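서랍용 칸막이 트레이, 꼭 사야 할까

정리 관련 글을 읽다 보면 첫 단계가 늘 쇼핑이다. 칸막이를 사고, 라벨기를 사고, 그다음에야 물건을 넣으라고 한다. 나는 이 순서를 별로 믿지 않는다. 지난 1월에 Lamitz 칸막이 세트를 들였다가 서랍 높이에 안 맞아서 도로 내놓은 적이 있어서 더 그렇다. 8칸짜리였는데 제대로 쓴 칸은 가장 넓은 칸뿐이었다.

그 뒤로는 모서리가 둥근 얕은 플라스틱 트레이만 쓴다. 투명한 것과 주황빛 도는 것, 색이 다르면 라벨 없이도 구분이 된다. 칼은 칼끼리 한 트레이에 넣고 손잡이를 전부 같은 쪽으로 둔다. 나머지 도구는 투명한 쪽으로 간다.
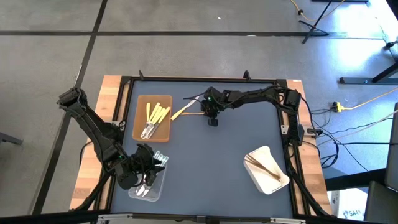
칼날 방향을 맞추라는 말은 흔한데, 서랍을 여는 사람 쪽으로 손잡이가 와야 한다는 말은 의외로 빠져 있다. 왼손잡이가 같이 쓰는 집이라면 트레이를 어느 쪽에 놓을지도 한번 따져 볼 만하다. 트레이 바닥에 키친타월을 깔라는 조언은 글쎄, 나는 일주일 만에 걷어냈다. 부스러기가 종이 밑으로 들어가서 청소만 두 번 하게 된다.

나무로 된 도구는 칼과 섞지 않는다. 날에 긁힌 자국은 오래 남는다. 씻은 뒤 바로 넣지 말고 하룻밤 세워 두는 게 좋다고들 하는데, 이건 해 보니 맞는 말이었다.

공구도 방법은 같다. 줄과 펜치를 한 통에 던져 넣으면 줄눈이 먼저 상한다. 줄은 전용 자리에 눕혀 두고, 쓰고 나면 솔로 결을 따라 털어 준다. Herard 방청지를 같이 넣으면 녹이 안 슨다는 이야기도 있던데, 습한 창고에서 직접 비교해 보기 전에는 추천하지 않겠다. 분필 한 토막으로 줄눈을 문질러 두는 옛날 방법은 돈이 거의 안 드니 해 봐도 손해는 없다.

꺼낼 때는 쓸 것만 작업대에 펼친다. 통은 손 닿는 뒤쪽에 두고, 작업이 끝나면 통을 앞으로 당겨서 담는다. 50cm만 멀어져도 도로 넣기가 귀찮아진다.
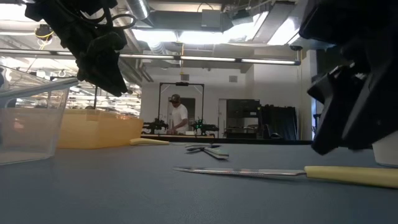
댓글 하나: 줄을 눕혀 두라는 데는 동의하는데 분필은 반대예요. 저는 습한 지하실에서 그렇게 했다가 가루가 뭉쳐서 솔질이 더 힘들었어요. 그냥 마른 천에 말아 두는 게 낫던데요.

지하실이라면 그럴 수도 있겠다. 분필은 건조한 곳에서만 쓰는 것으로 고쳐 둔다. 다만 천도 기름 먹은 것이면 줄이 미끄러져서 잘 안 갈리니 새 천을 쓰는 편이 낫다.

수정 2019-04-18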